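Jumby 五指灵巧手：家居与车间杂务应用说明
适用对象：系统集成商、物业后勤单位、轻型装配车间、高校实验室

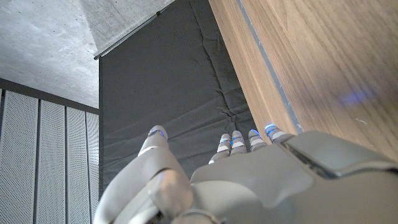 产品概述

Jumby 为五指结构的末端执行装置，由一根拇指与四根手指组成，外壳采用浅灰色哑光塑料件，边缘作圆角处理。指节与指尖设有蓝色指示灯，用于向现场人员提示手部的通电与工作状态。本产品可安装于 Arovow 系列机械臂，亦可通过转接法兰与其他协作型机械臂配套使用。

近年来，用户咨询较为集中的问题是：机器现在能否承担家务，能否承担车间里的零散杂活。本页除列明产品参数与配置外，将就这一问题作出说明，供采购单位在立项前参考。本公司不建议用户仅凭演示效果作出采购决定。

主要参数

手型：五指，左右手可选
驱动方式：电机驱动，腱绳传动
单手最大提举质量：2 千克
通信接口：CAN、EtherCAT
指尖触觉传感：选配
状态指示：蓝色指示灯
掌部外壳：可拆卸式，便于检修
质保期限：2 年（易损件除外）

现阶段可以承担的工作

根据本公司应用部门的测试记录，在物品种类固定、摆放位置相对稳定、照明条件一致的前提下，配备 Jumby 的工作站可以完成下列作业：

一、台面物品的归位。杯、盒、瓶等外形规则的物品，可按预设位置逐件摆放。物品之间应留有手指进入的空隙。
二、柜门与抽屉的开合。带有明显拉手的柜门适用性较好。无拉手的按压式柜门需单独标定按压点，标定后如柜体移位，应重新标定。
三、料盒周转。车间内标准料盒的取放、换位及空盒回收，是目前完成情况最为稳定的一类任务。
四、木质面板与家具表面的轻触、扶持与定位。适用于配合人工安装五金件时的辅助作业，夹持力应设定在低档。
五、简单擦拭。平整台面可以执行，边角与缝隙仍需人工补做。

现阶段尚不宜承担的工作

下列作业经测试，结果未达到可交付水平，本公司不就其作出任何性能承诺：

一、衣物折叠。毛巾等矩形织物可以勉强完成，衬衫、袜类及带拉链的衣物失败较多，且耗时明显长于人工。
二、餐具清洗。本产品标准型不具备防水能力，严禁浸水或置于水流之下。选配防护手套后可短时接触潮湿物品，但指尖触觉的灵敏度会相应下降。
三、细小紧固件的装配。螺钉、垫圈、卡簧等零件容易在指间滑脱，建议继续使用专用供料与拧紧设备。
四、杂乱环境中的整理。儿童房、储物间等场所物品种类不定，遮挡严重，识别与抓取均不可靠。
五、涉及刀具、明火、热油及看护人员的一切作业。此类用途属于禁止用途，不在保修及技术支持范围之内。

关于效率的说明

就单件作业时间而言，机器处理家居物品目前普遍慢于熟练人员。其适用价值主要体现在夜间无人时段的重复性工作，以及作业人员不宜长时间保持同一姿势的工位。一般家庭用户如以节省家务时间为主要目的，现阶段购置本产品并不经济，建议暂缓。

车间用户的情况有所不同。料盒周转、上下料之间的短距离搬移等工作，内容单一，节拍要求不高，较适合先行试点。试点期间应保留原有人工岗位，待连续运行数据稳定后，再行调整班次安排。试点范围宜从单一工位开始，不宜同时在多条产线铺开。

配置与选型

标准型：手部本体、控制器、电源适配器、通信线缆、安装法兰。适用于科研教学及规则物品的抓取。

触觉型：在标准型基础上增加 Rosser 指尖触觉模块。适用于玻璃器皿、薄壁容器及木质饰面等对夹持力较为敏感的对象。

工位型：在触觉型基础上增加 Prirka 任务编排软件及急停盒，适用于车间固定工位。该软件支持示教录入，单个任务的示教样本建议不少于 800 组。样本不足时，系统仍可运行，但抓取位置的偏差会增大。

安装与使用环境

设备应安装于干燥、无腐蚀性气体的室内场所。工作区域内的高反光饰面可能反射指示灯及环境光，影响视觉定位，必要时应调整光源角度，或在相关区域设置吸光材料。

安装完成后，应先执行空载自检，确认各手指屈伸顺畅、无异响，再进行带载测试。手指与柜体、台面等固定表面接触时，请确认力矩限制功能处于开启状态。未开启力矩限制即进行接触作业所造成的损坏，按人为损坏处理。

作业半径内有人员进入时，设备应处于降速或停止状态。具体安全措施由集成单位依据现场风险评估结果确定，并形成书面记录。

维护保养

腱绳为易损件，设计寿命最高可达 2000 小时，实际寿命与负载及动作频率有关。控制器会累计运行时间，并在临近更换周期时给出提示。外壳可用微湿软布清洁，不得使用酒精以外的有机溶剂。指尖垫出现裂纹或明显磨损时应及时更换，左右手指尖垫不可混用。

长期停用时，应将手指置于自然张开位置，断开电源后存放。

试用与订购

本公司接受单位用户的试用申请。申请时请提供拟执行任务的文字说明、物品清单（含尺寸与质量）以及工位平面图。应用部门将据此出具可行性意见，意见分为“可行”“有条件可行”与“暂不可行”。评定为“暂不可行”的任务，本公司不安排样机发运。

演示间每周五下午开放，参观须提前预约。来访单位可自带物品进行抓取测试，液体、易燃品及锐器除外。

产品外观与参数如有调整，以随机文件为准。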